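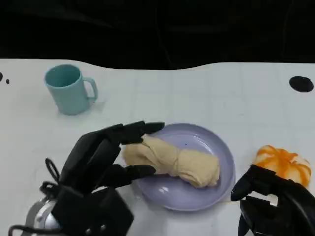 Tema 6. Externalización de servicios sanitarios públicos

Apuntes de clase. Política y gestión sanitaria, segundo cuatrimestre. Sustituyen a los del año pasado, que tenían una errata en la fórmula del copago y, según se vio en el examen, bastantes lectores fieles.

6.1 De qué hablamos

Externalizar es que la administración siga pagando y otro preste el servicio. Privatizar es que la administración deje de ser titular. En la prensa se usan como sinónimos; en el examen, no.

Tres figuras que conviene separar:

Concierto: se compra actividad suelta (resonancias, cataratas, diálisis) a un precio por acto.
Concesión: se cede la gestión de un centro entero durante un plazo largo.
Vale o cheque: el paciente elige proveedor y el dinero va detrás. A veces va bastante detrás.

6.2 El caso Trerthorpe

El distrito de Trerthorpe tenía una lista de espera en rehabilitación que ya formaba parte del patrimonio local. Se firmó un concierto con la empresa Honkanen por 20 sesiones por paciente, a precio cerrado. La espera para la primera visita bajó a la mitad. Lo que subió fue la espera para la segunda, que el contrato no medía.

Fíjense en el mecanismo. El proveedor cobraba un plus por cada alta antes de la sesión 10, y las altas tempranas florecieron. Los pacientes complejos volvían al hospital público, donde el coste medio por caso empeoró. Ese empeoramiento se citó luego como prueba de que hacía falta externalizar más. Guarden el argumento, que reaparece en el tema 8.

6.3 Costes que no salen en el pliego

Redacción y seguimiento del contrato. En Romanton el equipo de inspección lo formaban 6 personas para 50 centros, y una estaba de baja.
Selección de riesgos: quien puede elegir pacientes, elige.
Pérdida de capacidad propia. Una unidad cerrada no se reabre con una circular.
Historia clínica partida en dos sistemas que se comunican por fax. Sí, en presente.

6.4 A favor

Hay que saber defenderlo también. Funciona razonablemente cuando el acto es homogéneo, el resultado se mide bien y hay más de un proveedor. El concierto de cataratas de Jernstead cumple las tres condiciones y apenas ha generado literatura, con lo que es dificilísimo encontrarlo citado.

Para el seminario

Lean el pliego de Trerthorpe, anexos incluidos (lo interesante está en el anexo C, como siempre). Traigan por escrito, en una página:

a) qué indicador añadirían y quién lo mediría;
b) qué haría Honkanen para cumplirlo sin cambiar nada.

La b) puntúa el doble. Entrega en mayo, antes de las 14:00, en el buzón del departamento.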